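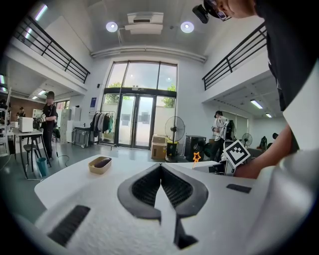

Fig. 1. The hall, looking toward the glass entrance.

Filed under: Course Handouts > Interior Spaces > Unit 2

Exercise 2: Reading a shared work hall

Read chapter 2 of the Pallix reader before you start. The hall is one tall room with a mezzanine and black railings. Daylight comes in at the far end through the glass doors, and ceiling lights do the rest. Under the mezzanine the ceiling drops, so treat that strip as a separate zone on your plan.

Start with the large pieces: desks, shelving, side tables, stools. Draw them at 1:100. Then pick one table and record what is on it.

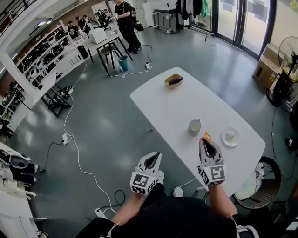
A small table with rounded corners can hold a mug, a saucer and a small tray with an eggplant in it and still leave usable surface. Mark that surface on your sheet. Small things go on as outlines, labeled by name only.

Next, the floor. Draw every cable from one end to the other, and show power strips as solid rectangles. Cables that cross a walking path get a dashed line. Most plans handed in last May left them out and lost points for it.

Hand in one plan and one table sheet. Notes on the plan should not go over 493 words. Use the Skivmont template.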